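Ice Hockey Coaching, Level One
Session 6: Killing a penalty

Welcome back, everyone, and well done for getting through the skating drills last time (my own knees are still complaining!). Tonight we look at what your four skaters should do when a team-mate is in the box, and we'll start with the plain box shape, two forwards high and two defenders low, as it's the one young players pick up quickest.

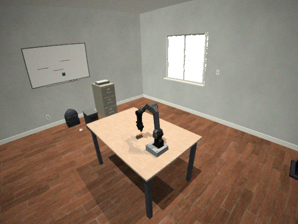 Keep the box tight and let the other side pass around the outside as much as they like. Sticks stay on the ice, in the passing lanes, and shifts are short: 40 seconds at the very most, and I'd be happier with 28. Welington Fagundes, who ran this course before me, used to have his players shout "middle!" whenever a gap opened up, and I still do the same with mine.

For next time, please read section 7 of the Jelley handbook and sketch your own box against an umbrella power play.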